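Review: the Tarken handbook for hand-held gripper work in the home 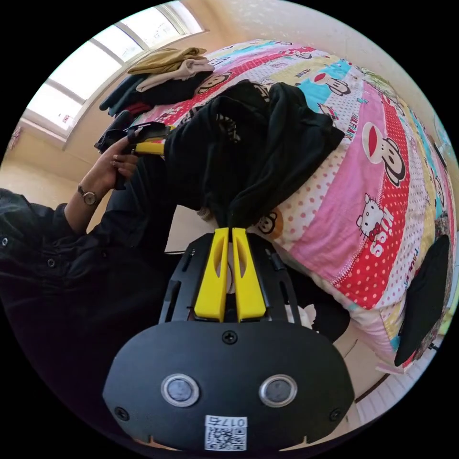
Folding on the bed, one gripper in each hand, with a stack of folded clothes near the window.

I've been meaning to write this up since March, when our little group at Dadex switched over to the Tarken handbook for all our household recording. It's a spiral-bound thing, 155 pages, and it covers good practice for people who spend their days doing chores with a pair of hand-held grippers so that a robot can learn from them later. I've now lived with it long enough to have favourite pages (and one chapter I'd happily tear out!).

The best part by a fair margin is the section on soft goods. Anyone who has tried to pick up a bunched black top with two narrow fingers will know the feeling, you go in too deep and come away with half the quilt as well. Tarken's rule is to pinch a single fold, lift it a little, and only then bring in the second hand. It sounds like nothing written down, but our own rejection notes got a good deal shorter once everyone was doing it.

I'm also very fond of the labelling rules. Each gripper gets its own code and its side marked on the back, where the wearer can read it before starting, and you check left and right against the session sheet out loud. We felt silly for the first week or so. Then we caught a swapped pair on a Sunday morning, before a whole day had gone into the wrong folders, and I haven't heard a grumble since.

There's a sensible page on bedding too. Tarken lets you leave patterned covers on, the brighter the better, and asks that you don't tidy the room into something no family would live in. I do like that. The older Bellini guide we used had us stripping every bed back to a plain sheet, and the Dakirlow flat took most of a morning to set up.

Now for the grumbles. The chapter on lighting is thin, just a page and a half, and has very little to say about working near a bright window. The consent forms at the back are good but printed so small I had to enlarge them on the photocopier. And the handbook wants 1,000 accepted folds before you move on to a new type of garment, which is fair enough for tea towels and a real slog for anything with sleeves. We stopped at around 1,377 on T-shirts and I was glad to see the back of them.

Four stars from me. If you already have house rules that work, borrow a copy and read the soft goods section over a cuppa. If you're starting from scratch, buy one for each room, and get the spiral-bound version, as the glued one won't lie flat on a dresser.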